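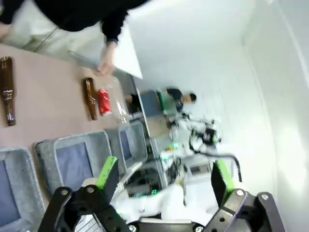
Skurkitville Kids > Learn > Art and Cameras > How a Shutter Works

How Does a Camera Stop Time?

6/18/18
By Kazue Tsuji

Have you ever tried to take a photo of a dog that is running? Sometimes the dog looks sharp and you can see every hair on its ears. Other times the dog is only a brown stripe with a tail. It was the same dog and the same camera, so what changed? The answer is a small part of the camera with the name shutter.

Light goes in, picture comes out

A camera is a dark box. On one side it has a lens, and the lens is made of glass. On the other side, inside the box, it has a part that feels light. In old cameras this part was film. In new cameras and in phones it is a flat chip, and we call it the sensor.

When light comes through the lens and lands on the sensor, the camera makes a picture from it. But the light can't come in all day long. If it did, the picture would be completely white, like a cup that you fill and fill until the water runs on the table.

So the camera needs a door. The door opens, some light comes in, and the door closes again. This door is the shutter. The time that it stays open is called the shutter speed.

Very small pieces of a second

Say the word "hippopotamus" slowly. That takes you one second, more or less. For a camera, one second is a very long time. Most photos that people take outside in the daytime need much less.

Photographers write shutter speed as a fraction. If you already learned fractions in school, this will be easy for you. If you did not, think of a pizza. When you cut a pizza in two pieces, each piece is 1/2. When you cut it in 500 pieces, each piece is 1/500, and it is so small that you would still be hungry after eating it. A shutter speed of 1/500 means that you cut one second in 500 pieces and the shutter stays open for only one of them.

Many children think 1/500 must be longer than 1/30, for the reason that 500 is a bigger number. Remember the pizza! More pieces means that every piece is smaller.

Fast shutter, slow shutter

Imagine that your friend is jumping off a low wall. You take a photo with a fast shutter speed, for example 1/1000. In that tiny time your friend can move only a tiny way through the air. The photo shows her hanging there, with her hair up and both shoes sharp. Photographers say the movement is "frozen," although nothing is cold.

Now she jumps again, and this time you use a slow shutter speed, 1/8. While the door is open, she moves from the top of the wall nearly to the grass. The sensor collects light from her all the way down. In the photo she looks soft and smeared, like paint when you pull your finger through it. This is called motion blur.

Blur is not always a mistake. With a slow shutter, a waterfall can look like white silk. The lights of cars at night can become long red and yellow ribbons. Some photographers wait for hours in the cold to make this kind of picture.

Why your hands matter too

The thing in front of the camera can move, but the camera can move as well. Your hands always shake a little, also when you think they are quite still. With a fast shutter you don't see it. With a slow shutter the whole photo goes blurry, even if you photograph a stone.

You can help your camera in these ways:

Hold it with two hands and put your elbows against your body.
Lean on a wall or a tree.
Put the camera on something flat, like a fence post or a pile of books, and use the timer.
Breathe out slowly before you press the button.

Where did all the light go?

There is one problem with a fast shutter. The door is open for such a short time that only a little light comes in. On a sunny beach this is fine, as there is plenty of light everywhere. In your living room in the evening, the photo may come out too dark.

This is why indoor photos are so often blurry. The camera sees that the room is dark, and it keeps the door open longer to collect enough light. Then your little brother turns his head, and he has two noses. If you want to help, open the curtains or turn on more lamps — or ask your brother to sit still, if that is possible.

A shutter you can hear

Some cameras have a shutter made of thin curtains that really slide open and closed. This is the "click" you hear. A phone normally does its job in another way. It has no moving curtain in front of the sensor. Instead, the sensor starts and stops collecting the light by electronics, and this makes no sound at all. The click in your phone is only a recording, and on many phones you can turn it off.

Try it: the spinning pencil

You need a phone or camera, a pencil, a piece of string and a helper.

1. Tie the string around the middle of the pencil.
2. Twist the string many times, then let the pencil hang so it begins to spin.
3. Ask your helper to take a photo near a bright window.
4. Twist it again and take a second photo in a darker corner of the room. Don't use the flash.
5. Compare the two photos. In which one can you see the point of the pencil best?

In January I tried this with the art club in Gistutwood, and we took 36 photos in one afternoon. Anel Mnguni, who is nine, got the best blur. Her pencil looked like a gray plate, and she has named it "The Flying Saucer." It hangs on the club wall now, next to a very sharp photo of somebody's sandwich.

Words to know

Blur: when something in a photo is soft and not clear.
Lens: the glass part that light goes through first.
Sensor: the part inside a digital camera that feels light.
Shutter: the door that lets light in and keeps it out.
Shutter speed: how long the door stays open.

More in Art and Cameras

Why Do Eyes Turn Red in Photos?
Make a Pinhole Camera From a Shoebox
What Is a Negative?
48 Things to Photograph on a Rainy Day
Shadows: Long Ones, Short Ones and None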